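Projects > Istura House refit > Reports
Progress report, work package 2: study rooms and small fittings
April
Prepared by Gizella Vass for Godelieve Lambrechts, Masano Fund

1. Status

Work package 2 covers the study corners on the first and second floors of Istura House: counters, wall covering, loose desk items and portable electrical equipment. At the end of the reporting period 80 percent of the planned work is complete. The second floor is finished apart from snagging. The first floor is waiting on two deliveries, described in section 4.

Spending stands at 82 percent of the approved budget for the package. The small overrun against progress is due to wall covering, where the supplier raised the price between quotation and order. It can be absorbed within the package and no transfer from work package 3 is requested.

2. Counters and wall covering

The marble counters on the second floor have been kept. The original plan was to remove them and fit laminate, but Béla Balogh inspected the fixings in the first week and found them sound. Keeping them saved the cost of removal and disposal, and the money was moved to sealing and edge repair. Sealing was carried out in one pass, with a second coat where the stone meets the wall.

The wall covering was selected by the residents from the four patterns shown at the winter meeting. The leopard pattern in pink received the most votes and was ordered for the corner studies. Paper was hung before the counters were sealed, and the joint between the two was left unfilled until the sealant had cured. One roll was rejected for a printing fault and replaced without charge.

3. Desk items and portable equipment

Each study corner is to have a basic set of items: a pencil cup with pencils, a small clock and one power strip with USB ports. Existing items are reused where they pass inspection. New ones are bought only where a corner is short.

Gyula Nyitrai is responsible for the portable electrical equipment. The procedure has three steps. The strip is unplugged and taken out to the open counter. The housing, the collar where the cord enters and the full length of the cord are checked for cracks, cuts and heat marks. The strip is then cleaned with a barely damp cloth, dried and tested before it goes back into use. Dirt alone is not a reason for rejection - a damaged collar is.

Corner study, second floor: counter, desk items and power strip. 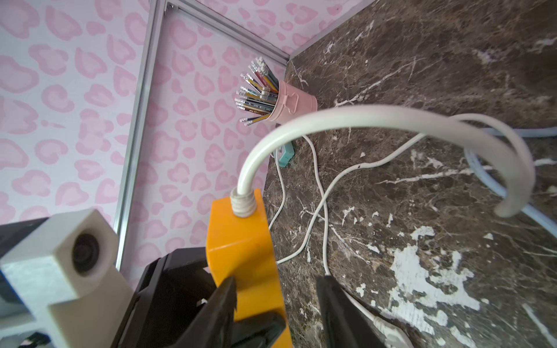
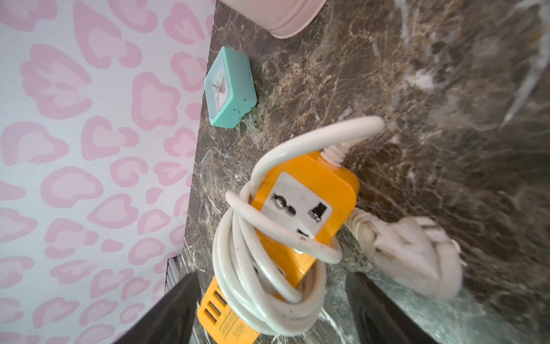
Of the 25 strips on the inventory, two have been withdrawn, both for cord damage near the plug. They have been cut and sent for recycling so that they cannot return to use by mistake. Replacements are on order from Drummond. The remaining strips will be labeled with the room number and the month of the test.

Cord storage was raised in the last report. Residents tend to wrap the cord tightly around the body of the strip, which strains it at the entry point. Anikó Simon has proposed a wall hook under each counter, with the cord hung in one wide loop. A trial in three corners will start once the hooks arrive. The cost is minor and falls within the allowance for fixings.

Clocks are checked for running and for a clean battery compartment. Scuffs on the casing are accepted. Where a clock keeps poor time after a battery change it is replaced, and the old one goes to the common room box for parts.

4. Delays

The Brotik order for the first floor counter brackets is late. The supplier has confirmed shipment for Friday. If this holds, fitting can begin in the following week and the overall end date does not change. If it does not hold, the first floor corners will be handed over without shelves, and the shelves will be added as a separate visit.

The second delay concerns the strips from Drummond, for which no shipping date has been given. Two corners will remain without a strip until they arrive. Extension cords are not to be used as a stopgap.

5. Next period

- Fit brackets and shelves, first floor
- Complete testing and labeling of power strips
- Start the cord hook trial and record comments from residents
- Close the snagging list for the second floor, including the loose trim strip by the stair door

A decision is needed from the Fund on whether unspent money from counter removal may be used for task lamps. Béla Balogh has the quotation and can send it on request. An answer before the brackets are fitted would allow both jobs to be done in one visit.

Contact: Istura House project office | Back to top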